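Hosus farming game gets July date on Switch

1/28/25

Hosus will come to Nintendo Switch in July, developer Leiva has confirmed. The farming game has been out on PC for a year and players have been asking for a handheld version since launch.

The Switch edition includes the Endville update, which added fishing, a night market and 57 new recipes. Local co-op for two players is in, but online play will follow in a later patch.

"We had to rebuild the orchard areas to get them running well in handheld mode," said producer Lenka Paulík. "The map is the same size as on PC."

Save files will not carry over between the two versions. A boxed copy is planned for Europe, with pre-orders opening in the spring. Leiva has not given a price, and said it had nothing to share on other consoles.

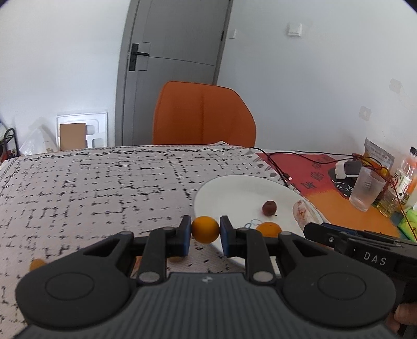
An orange held over a patterned tablecloth, with a white plate on the table.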